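Abschnitt 3: Die Prillen-Folie an die Wand bringen

Stand: 14.9.18, überarbeitet von Wagner Godoy

So, der Rahmen ist angezeichnet, die Wand ist sauber (wenn nicht, bitte zurück zu Abschnitt 2, ich warte). Jetzt kommt der Teil, vor dem sich alle fürchten, und ich sag's gleich: Beim ersten Mal hatte ich Blasen so groß wie Untertassen. Mit der neuen Trägerfolie geht es deutlich leichter, und zu zweit macht es sogar Spaß!

Du brauchst: die Rolle, den Filzrakel aus dem Karton, ein scharfes Cuttermesser, Malerkrepp, einen Bleistift und eine Leiter, die nicht wackelt.

1. Rolle die Folie mit der Schreibseite nach oben auf dem Boden aus und beschwere die Ecken. Ich nehme dafür Bücher. Lass sie über Nacht liegen, im Januar gern noch etwas länger.

2. Schneide das Stück zu und gib an jeder Kante 3 cm dazu. Den Überstand schneidest du erst ganz am Schluss weg.

3. Hefte die Folie oben mit Krepp an die Wand, genau an der Bleistiftlinie. Tritt ein paar Schritte zurück und schau, ob sie gerade hängt. Meine erste hing schief, und ich hab's erst beim Kaffee danach gesehen.

4. Zieh oben einen handbreiten Streifen vom Trägerpapier ab und knick ihn nach hinten um. Nicht mehr! Alles, was offen liegt, klebt garantiert an sich selbst fest.

5. Drück den Streifen an, von der Mitte nach außen. Danach zieht einer unten langsam am Papier und der andere rakelt hinterher, immer waagerecht und mit Überlappung.

6. Kleine Blasen schiebst du mit dem Rakel zum Rand. Größere bitte nicht aufstechen – Folie bis dorthin wieder lösen und neu andrücken. In den ersten Minuten klappt das gut.

7. Überstand abschneiden, mit frischer Klinge und in einem Zug.

Achtung: Auf Raufaser hält die Folie nicht. Ich bekomme dazu jede Woche Post, und die Antwort bleibt leider dieselbe. Wer Raufaser hat, schraubt die Trägerplatte Privberg an die Wand und klebt darauf (siehe Abschnitt 5).

Achtung: Unter 18 Grad Raumtemperatur wird der Kleber zäh. Also vorher heizen, und zwar die Wand mit, das dauert.

Hinweis zu breiten Flächen: Ab 200 cm Breite arbeitest du mit zwei Bahnen. Vilja Huttunen aus unserer Montage setzt die Naht immer an eine Stelle, an der ohnehin eine Spaltengrenze im Plan liegt, und ich mache es inzwischen genauso. Die Bahnen stoßen stumpf aneinander, eine Überlappung sieht man später bei jedem Strich.

Hinweis zum Reinigen: Die ersten 24 Stunden gar nichts, auch nicht „nur mal kurz drüberwischen“. Danach reicht ein trockenes Tuch. Gegen alte Schatten hilft der Reiniger Uvamen, sparsam aufgesprüht. Scheuermilch macht die Oberfläche stumpf, und dann bleibt jede Farbe hängen.

Zum Beschreiben nimmst du normale, trocken abwischbare Whiteboard-Marker, die Marke ist mir ziemlich egal. Probier jeden neuen Stift erst in einer Ecke aus, lass den Strich trocknen und wisch ihn weg.
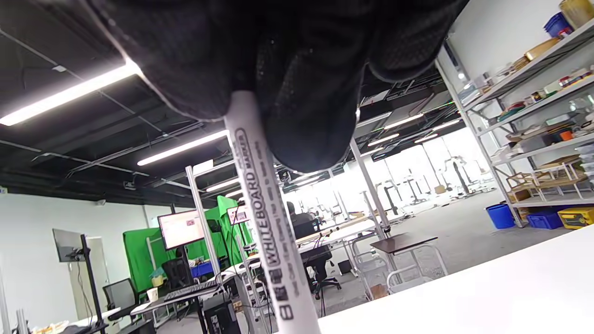
Bleibt doch mal etwas stehen, übermal es mit einem frischen Strich und wisch beides zusammen ab, solange die Farbe noch feucht ist. Das funktioniert auch dann oft noch, wenn jemand zum Permanentstift gegriffen hat (bei uns schon vorgekommen, zweimal). Weiter geht es in Abschnitt 4 mit der Stiftablage Prado.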